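Oyelaran Textile Services to Open Tukbridge Linen Plant in December

TUKBRIDGE - Oyelaran Textile Services will begin operating a commercial linen plant in Tukbridge in December, the company announced. The plant will process towels, sheets and table linen for hotels and clinics in Tukbridge and Zoltville.

The building has 12 washer lines and a closed-loop rinse system that returns filtered water to the first wash stage. Rated capacity is 772 pounds of dry linen per hour. Construction was managed by Wukach, which also supplied the heat recovery units.

"Hotel contracts in Zoltville have been served from outside the county until now," said Funmilayo Idahosa, director of operations. "Shorter routes let us move to a same-day return on towels."

The plant will employ 117 people across two shifts. Hiring for the evening shift is open, and almost 200 applications have been received to date.

Bath and hand towels will be accepted in white, gray and pale green. Colored items are washed separately from whites and must be bagged by the customer before pickup.
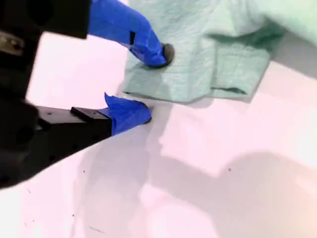
Media Contact

Chidubem Chukwu
Communications Office, Oyelaran Textile Services, Tukbridge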